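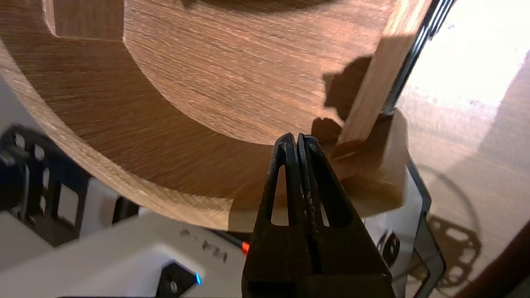 Jinent is a grasp-planning package for small robot arms with a camera at the wrist. It was written by Sowmya Chowdary and Rigoberto Zepeda and is maintained by Plesura. The planner takes one colour view, marks edges it considers graspable and ranks up to 10 approaches.

Its makers describe it as robust to changes in lighting. The evidence is thin — 113 trials, all on wooden parts, with two arms in the same room. A repeat at Gargate found that the arm's own shadow on curved wood was often ranked as an edge. Version 2 added a shadow mask, but no comparison with the earlier release has been published. Closed fingertips can also hide the contact point, a case the manual leaves to the operator.

See also: Van Dusen (planner)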